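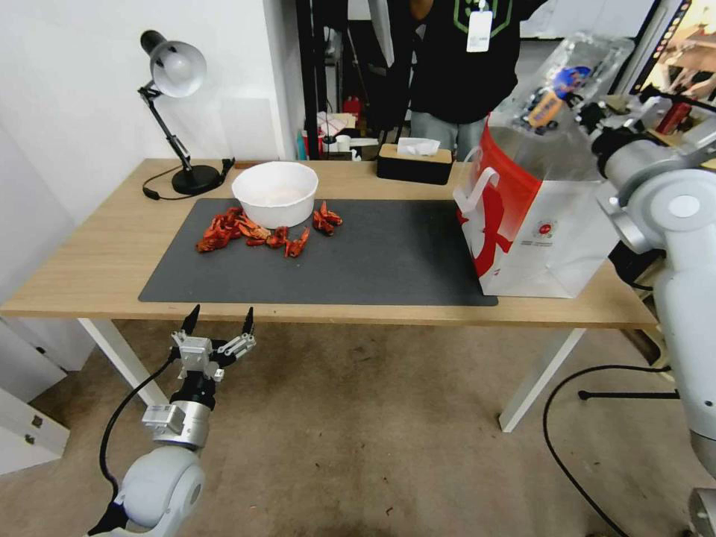 Desk, July. Bowl and crayfish on the mat, lamp at the back.

Glaze tests, cont. Kiln off at 6:40 am, cracked the lid at 4 pm, unloaded with Szymon.

Tovach clear, batch 3: crawled on the two thick tiles, fine on thin. Too much on the brush again. Thin it w/ water before next dip, do NOT add more gum.

Tin white over red clay, four coats: pinholes all down one side. Same side as last time, nearest the peephole. Oluwaseun thinks bisque was too low. Maybe. I think the clay has crud in it. Re-bisque the leftover tiles and see.

Iron wash: brown not red. Wrote 472 g in the book, Aleksandra says she weighed 427. One of us flipped it. Bucket is labeled 472. Reweigh dry stuff before mixing any more, and whoever mixes signs the lid pls.

Cone pack: middle one bent to the tip, hot one just starting. So a little over where we wanted. Controller said 1,000 C at the hold and I dont trust it, thermocouple is from before Teodor moved the kiln.

To do
- new thermocouple (Teodor has the part no.)
- grind shelf 2, glaze drip near the front
- more kiln wash, almost out
- ask Houshang if he still wants the matte black, or can I use that bucket

Next firing slower at the top, 20 min soak. Tiles only, no mugs untill the pinholes are sorted.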